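Speaking notes: Looking after wooden furniture in a working building
Danica Todorova, Drostum open evening, 30/06/2019

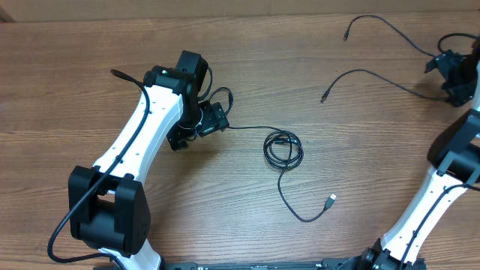

Start with the question I get asked most, which is what to put on a table. People want the name of a product. Tell them I will get to products near the end and that it is the least interesting part. I have repaired furniture for 36 years and most of the damage I see was done by somebody cleaning. Point at the slide for grain direction: warm brown top, streaks running across from side to side. Any wiping, sanding or oiling on a top like that goes the way the streaks go. Scratches that run with the grain are hard to find afterwards. Scratches across it catch the light every time you walk into the room.

Next, say what finish is. Many people in the room will think of wood as the thing they touch, and mostly they are touching wax, oil, shellac or varnish. You need to know which before you do anything. The test I use is a drop of methylated spirit on a cotton bud, somewhere out of sight such as the underside of the rail. If it goes sticky, it is probably shellac. If nothing happens, try white spirit on a fresh bud. Wax will come away yellow or brown. If neither does anything it is likely a modern varnish, and you can relax a bit.

Pass round the three sample boards now. Ask for them back. Last time the shellac one went home with someone.

Water marks. White rings are in the finish and dark rings are in the wood. White rings often go with a little patience and a soft cloth with a trace of oil. Dark rings mean the water got through, and on oak it has usually met iron on the way. Do not let anyone go home and try oxalic acid after hearing me mention it. Say that it needs gloves and eye protection and that they should come and ask me first.

Tell the Valentini story here. Ubaldo Valentini brought in his mother's sideboard with a dark ring the size of a dinner plate, and he had been rubbing at it with toothpaste for two winters. The ring was still there. The finish for a foot on every side of it was gone. We stripped the top and did the whole thing again, and it cost him more than the sideboard was worth. He was happy with it.

Heat and damp. Wood moves across its width and hardly at all along its length. A wide solid top will be a few millimetres wider in a wet summer than in December with the heating on. This is why old tops are held down with buttons or slotted screws. If somebody has tightened everything up with glue and fixed screws, the top will split, and it will do it in the cold months. Iulian Tudose asked me to mention that the readings he took in the hall here went below thirty-five per cent last winter, too dry for most of what is in it. Bowls of water on radiators do very little. Turning the heating down does more.

Show of hands: who has furniture against an outside wall? Move it out by the width of a hand.

Surfaces that get used. I am not in favour of keeping a good table under a cloth for ever. If you work on it, lift things instead of dragging them, and put felt under anything heavy. Change the felt once a year as grit gets into it. Rubber feet are worse than bare metal on some varnishes. They can leave a soft brown mark that does not polish out. Cork is fine.

Products, keep this short. Spray polish with silicone in it is a nuisance to anyone who has to refinish the piece later, me included. I use Undia paste wax, twice a year at most, put on thin and left for 50 minutes before buffing. Luminița Neagu prefers Vultix oil for kitchen tables and she is right that it is easier to patch. Oily rags must be laid flat outside to dry, or put in a tin of water. They can catch fire on their own if they are left in a heap. Say this twice.

If there is time: woodworm. Fresh holes have pale clean edges and there will be dust underneath. Old holes are dark inside. Put black paper under the leg in spring and look at it again in summer.

Questions. Expect one about French polishing at home. The next course is run by Vesela Hoxha in the Tiwari room, and the sign-up sheet is by the door. Bring an apron and something small, a box or a stool, with no veneer on it.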